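南登(Nanden)湖区一日游线路调查与设计
课程实践报告

摘要

本报告以南登湖区为对象,调查从卢特布里奇(Lutbridge)出发的一日游在交通、停留时间和费用三方面的实际情况,并提出一条修改后的线路。调查方法包括实地走访、问卷和时刻表比对。结果显示,现有的常见走法把大部分时间花在候船上,上午尤其严重。调整登岛顺序后,候船时间可以明显缩短,但在淡季仍受班次限制。

一、选题背景

南登湖位于卢特布里奇以北,湖中有两座可以登岛游览的岛,卡利奥岛(Kallio)和乌特内斯岛(Utness)。卡利奥岛较大,岛上有一座旧庄园和台地花园,是多数游客的首选。乌特内斯岛原为渔村,现在仍有居民,岛上有小教堂、渔具陈列室和几家餐馆。

选择这个题目,是因为小组成员在上学期的旅游地理课上做过湖区的地图作业,当时发现各种攻略给出的线路几乎一样:早班火车到湖边,先上卡利奥岛,中午转到乌特内斯岛吃饭,下午返回。这条线路在纸面上很顺,网上的评论里却经常出现“排队太久”“花园没看完”一类的说法。我们想弄清楚问题出在哪里,以及能不能只靠调整顺序来解决。

二、调查方法

实地走访分两次进行,一次在三月,一次在五月。三月属于淡季,花园刚开放;五月花期接近最盛,团队游客较多。两次都在星期四出发,以便比较。

问卷在湖边码头的候船区发放,对象为当日往返的散客。问卷为纸质,正反两面,内容包括出发地、交通方式、登岛顺序、在每座岛的停留时间、花费和总体评价。回收的有效问卷共865份。需要说明,住在湖边过夜的游客不在统计范围内,他们的时间安排和一日游游客差别很大。

时刻表部分,我们把火车、接驳巴士和渡船的班次录入同一张表格,按到达时间排序,计算每一种换乘组合的等候时间。渡船公司的纸质时刻表和网站上的版本有两处不一致,我们以码头张贴的为准。

三、交通情况

从卢特布里奇中央车站到湖边小站,直达慢车需要一小时二十分钟,工作日上午有三班。火车站到码头可以步行,路是下坡,走得慢也只要一刻钟。也可以坐接驳巴士,但巴士等满一定人数才发车,五月那次我们等了二十多分钟,比走路还慢。

渡船分为公共渡船和私人小艇两种。公共渡船按固定班次行驶,票分单程票、两岛联票和全日票。全日票在售票窗口没有写在显眼的位置,很多人买了两张单程票之后才知道。私人小艇随时可走,价格当面谈,返程必须坐同一家的船,错过约定时间要另外付钱。

问卷中对交通的不满集中在上午十点到十一点半这一段。原因从时刻表上看得很清楚:两班火车的到达时间接近,乘客几乎同时走到码头,而这一时段开往卡利奥岛的渡船只有一班。没有挤上去的人要等到下一班,一个上午就过去了大半。同一时段开往乌特内斯岛的船则坐不满。

四、两岛的游览内容与停留时间

卡利奥岛的游览分为庄园内部和花园两部分,共用一张门票,庄园规定单向参观,出口直接通向花园。多数游客在室内走得比预想的慢,因为楼梯口经常堵住。花园分层修建,最高一层能看到整个湖面和对岸的山。按照我们的记录,室内加花园至少要留两个半小时。庄园中午不关门,但午饭时间人最少,这一点攻略里没有提到。

乌特内斯岛没有门票。沿岛走一圈不到半小时,加上教堂和陈列室,一个小时足够。餐馆集中在码头一侧,十二点半之后座位紧张。岛的北端有一片碎石滩,有长椅,适合自带午餐的人。陈列室中午十二点到下午两点关闭,按常见走法中午上岛的游客大多赶不上,问卷里有不少人写了这一条。

五、费用

我们把一日游的费用分为交通、门票和餐饮三项,按散客一人计算,不包括纪念品。走访期间全组的实际支出为2,435元,其中包括两次往返的火车票、船票、门票和午餐,另有问卷印刷费。学院给的实践经费是1,000元,其余由组员平摊。

各项中弹性最大的是餐饮。乌特内斯岛上的餐馆价格高于湖边镇上,同一种炸鱼套餐差价明显。门票没有什么节省的办法,学生证可以打折,但只限在窗口购买,网上订票不适用。船票方面,只要去两座岛,全日票都比分段购买便宜。

六、线路设计

根据以上情况,我们提出的线路如下。

上午坐第一班或第二班直达慢车,到站后步行去码头,购买全日票。先乘船去乌特内斯岛,这时船上有空位,陈列室也还没有关门。在岛上停留一个小时到一个半小时,十一点四十五分以前在岛上吃早一点的午饭,或者带食物去北端的碎石滩。十二点多乘船去卡利奥岛,进庄园时正好是人少的时段。下午三点半以后从卡利奥岛直接返回湖边,四点多有一班慢车回卢特布里奇。
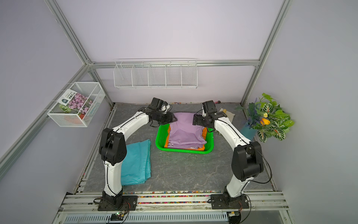 五月走访时,小组分成两队,一队按攻略的顺序走,一队按上面的顺序走,两队坐同一班火车到达。按攻略走的一队在码头等候的时间合计一小时五十分钟,没有进到陈列室,花园的最高一层也没有上去。按新顺序走的一队合计等候三十五分钟,两座岛都看完整了,回程坐的是早一班火车。两队的花费差别不大,主要差在午饭。

三月走访时也试了新顺序,效果没有这么明显。淡季两岛之间的渡船中午少一班,从乌特内斯岛转去卡利奥岛要等将近一个小时。好在淡季早上去卡利奥岛的船也不挤,因此淡季按哪种顺序走都可以,我们建议先看当天的班次再决定。

七、存在的问题

第一,对比走访只做了一次,而且是工作日。周末的客流结构不同,本地家庭游客增多,乌特内斯岛上午是否仍然空闲,我们没有数据。

第二,问卷只在湖边码头发放,愿意填写的多是正在等船的人,他们对候船时间的评价可能偏低。坐私人小艇的游客从另一个栈桥上船,样本里很少。

第三,如果很多人都改成先去乌特内斯岛,上午的空位也会消失。这条线路对单个游客有用,对整个景区的拥挤没有根本帮助。要改善的话,需要渡船公司在上午十点半前后加开一班去卡利奥岛的船,或者把接驳巴士改为定时发车。

第四,行动不便的游客没有专门考虑。卡利奥岛的花园以台阶为主,室内只有一层可以坐轮椅参观,乌特内斯岛码头的坡道在水位低时比较陡。这部分值得单独做一次调查。

八、小结

南登湖区的一日游在旺季工作日可以通过调换登岛顺序减少等候,最合适的安排是上午乌特内斯岛,下午卡利奥岛。淡季应以时刻表为先。全日票、学生票只在窗口出售这两条信息,建议写进给新生的出行手册里。

附录一为问卷样本,附录二为火车与渡船换乘对照表,附录三为两次走访的时间记录。换乘对照表按五月时刻表编制,七月换表以后需要重新核对。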